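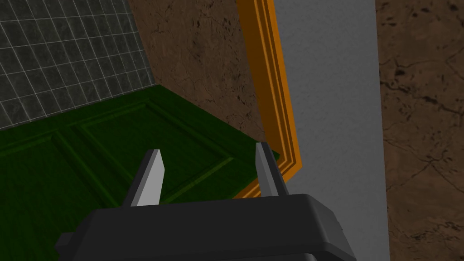 3.2 Sampling and storage of the grain

Wheat was drawn from the two farm stores at Kilwood and Trirndale between harvest and the following February. Each store was sampled at three depths with a hand probe, and the portions from one depth were mixed before 300 g was set aside. Samples were kept in sealed jars at room temperature and tested within nine days. Jars with cracked lids were thrown out and the depth was sampled again on the next visit.

Moisture was measured by oven drying. Ground samples were weighed, dried overnight, cooled with the lid on and weighed again. Germination was tested on damp paper, 100 kernels to a tray, and a kernel was scored as sprouted when the root was longer than the kernel itself. Trays with visible mold were still scored, but they are marked in the data.

Figure 2. Grain moisture by depth and month in the two stores. Bars show the range of repeat readings.

The Kilwood store was drier at all depths (Figure 2). Its floor had been relaid the year before the study, and the fans were run on most nights through the fall. At Trirndale the fans were run only when the farm had power to spare, and the lowest layer stayed damp until the cold weather. Germination fell fastest in that layer. Of the 1,865 trays set up over the whole study, 102 were marked for mold, most of them from the bottom of the Trirndale store.

We did not find a clear difference between the middle and upper layers at either site. Earlier work in the Jatoi district reported one, but the stores there were taller and were filled in several stages. Our stores were filled in a single week. Filling time was not recorded closely enough in the earlier work to allow a direct comparison.

Insect counts are treated separately in Section 3.4.

Related items
Fan schedules for small grain stores
Grain drying on the Clirus plain: a survey of farms
Mold in stored wheat, October 2004
Notes on hand probes and sample depth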